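Hestine Household Survey, release 2

Readme for the cleaned tables. Read the part on missing values before you run anything.

What is in it

One file of 3965 rows, one row per returned form, and one lookup file for the street codes. The forms asked people in Hestine and Dadholm what they buy for the home in a normal week and what they throw out. Of those rows, 3485 have every required field filled in. The first release called the whole lot "complete," and I don't know what that word was supposed to mean.

Where the numbers come from

People filled in the forms from memory. I would not trust anyone's memory of how much bread they threw away, mine included. Spending fields are a little better, as long as you ignore the suspicious pile of answers ending in zero. The waste fields are probably too low everywhere, and there is no second source to check them against.

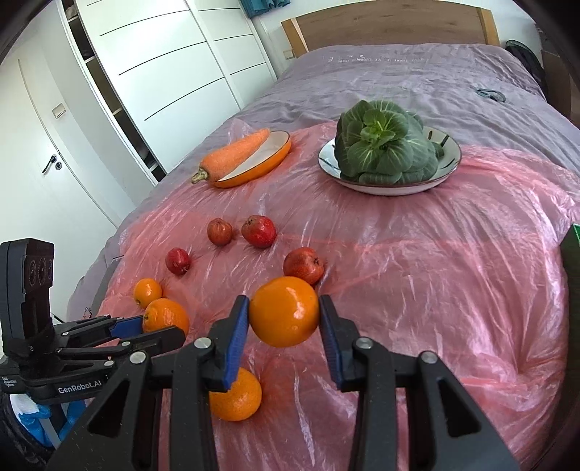
Weights were added later by Boateng to make the sample look more like the two towns. They lean on a housing list that was already old when the forms went out in April. I have left them in the column called wt_old. Use them if you like, but run your totals without them too and see how far apart the answers are.

Missing values

A blank means the question was skipped. A 48 in the household size column is a code for "refused," not a very large family. At least one chart made from release 1 got this wrong.

Known problems

Street codes for Rernus Road overlap with two others. Not fixed.
Fruit and vegetables share a single column. The paper form had them apart, and the split was lost in typing.

Questions and corrections go to Adwoa Ofori. Send row numbers, please.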